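Showing, Not Telling: What a Shoe Rack Taught Us About Demonstrations
Speaker notes - Humaira Talpur
Afternoon session, 20 minutes plus questions

Slide 1. Title
Say hello. Say who I am. Thank Maite Bermúdez for the slot and for moving me away from the one straight after lunch.
I work on the teaching side at Prorkden. My job is to get people who have never driven a robot arm to drive one well enough that a policy can learn from them. On good days I am a coach. On other days I am the person saying "again, please" in a pleasant voice.

Slide 2. The task
Tidy the shoes. Pick up a shoe, put it on the rack next to its partner, heel facing out, let go, back away.
Pause for the audience to think this is easy. It is easy. A four-year-old can do it, and will do anything else first.
We picked it over the usual blocks and cups. Shoes come in pairs, they bend, they have laces, and a left one is nearly a right one.

Slide 3. Two ways to show it
Kinesthetic: you hold the arm and walk it through the motion. It feels natural for the first ten minutes. Then your shoulder has opinions.
Remote: you hold a controller, the arm copies you. Slower to learn, kinder to the back, and your own hands stay out of the robot's view.
We collected 100 demonstrations by hand and 200 by remote. Be upfront that this is lopsided. Bonifacio Aguirre did most of the hand-guided ones and then asked, politely, to stop.

Slide 4. The view from the head camera
Leave this one up for a while. Don't talk over it at first.

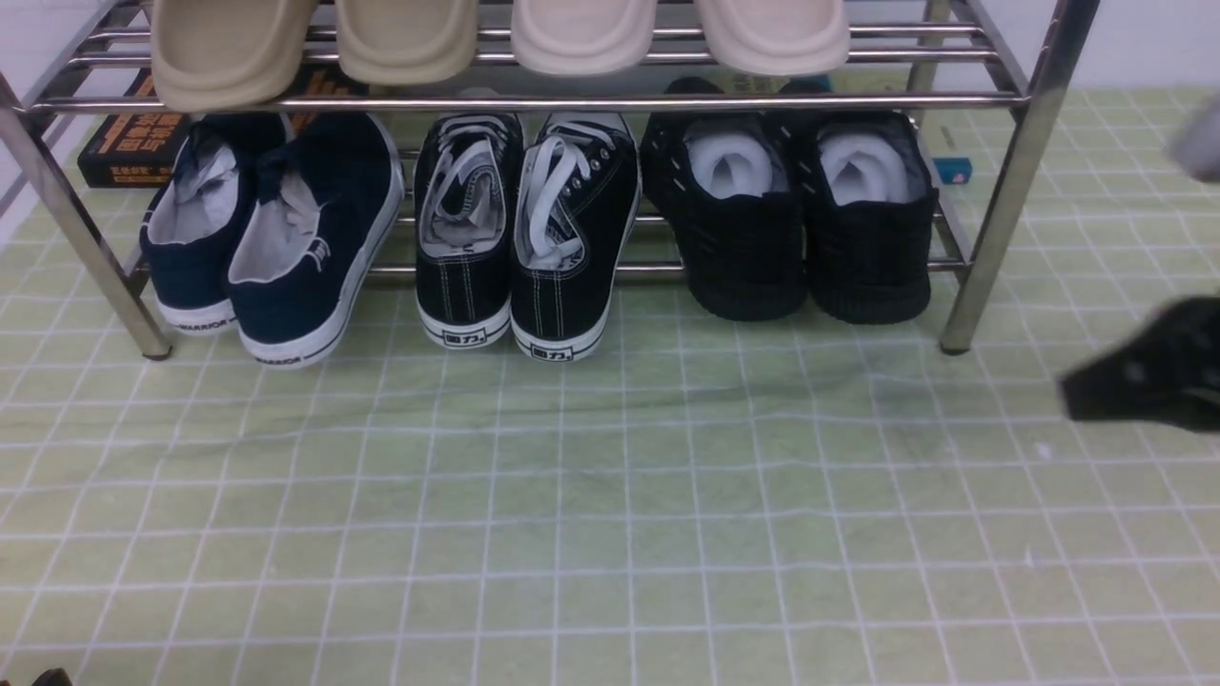

Notes for this section: 4 min read

Point out the gripper finger at the right. That sliver is all of the hand the operator gets from this camera. Everyone in the room has an instinct for where their own fingers are. Take it away and watch a confident adult approach a sneaker like it might be asleep.
Then the rack. Polished metal tube, bright highlight down the right leg. Lovely in a hallway, miserable for depth sensing.
Then the black knit pair, farther back than the others, with the bottom rail in front of the soles. To get one out you lift before you pull. People do this without thinking. Ask them to explain how they do it and they say "you just lift it."
If someone asks about the slippers on top: yes, same task family, no, not today. From this angle you get the toes and have to guess the rest.

Slide 5. What operators do wrong
Really what I told them wrong, but the slide title is shorter.
They hesitate. The arm hovers next to the shoe while the person makes up their mind, and the hovering gets recorded as faithfully as the grasp. Our first policy learned to hover beautifully.
They fix things. A shoe goes down crooked, the operator nudges it straight. I used to throw those runs out. Julián Cuesta talked me into keeping them, and the nudges turned out to be the most useful seconds we had.
They get bored and invent a style. One operator started placing every shoe with a little flourish at the wrist. Guess what the robot does now.

Slide 6. What we changed
Rule one: decide first, then move. Hands off the controller until you know which shoe and where it goes.
Rule two: a 90-minute limit per session. After that the data gets worse and so does the conversation.
Rule three: move the shoes between runs. All of them, including the pair you don't like.
Mention that Ivex, our labeling tool, now lets the operator flag a run while it is still fresh. (Don't demo it live. Remember Monday.)

Slide 7. Results
Keep this short, the chart does the work.
Canvas shoes: good. Loose laces: better than I feared. Knit shoes behind the rail: it still pulls before it lifts about half the time it gets tired of me watching. Wait for laugh. If no laugh, move on briskly.
Hand-guided runs gave smoother paths. Remote runs gave better recoveries. Orestis Balaskas wants to mix them and is probably right, which he will mention if you find him at the coffee table.

Slide 8. Questions
Likely one: why not just use video of people tidying shoes? Answer: we'd like to, and Vodham is the project where we're trying. Human hands cheat in ways a two-finger gripper can't copy.
Likely two: does it work on boots? Answer: no.
Leave the contact slide up and unplug my own laptop this time.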